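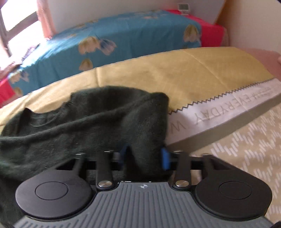 3. What changed for the housekeeping staff

Our placement was at Listari, a guest house where the folding is being handed over, one jumper at a time, to a gripper. A green knitted one took up most of an April morning. The gripper has two blue fingertips and no opinions about creases.

Staff used to fold and chat. Now they fold, hold the tool, and redo the fold if the log rejects it. The job sheet calls this "assisted". We timed 20 garments by each method and the old way won, though by less than we had hoped for the sake of our graph.

Knitwear was the slowest. Spread flat on the bed it behaves, until somebody wants a sleeve moved.

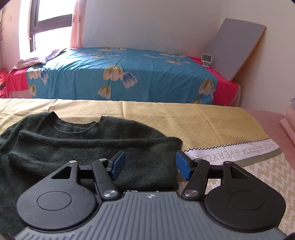 Oddur Hjaltadóttir, reading our draft, objected to "slowest": the wrists get tired first, and we hadn't timed those.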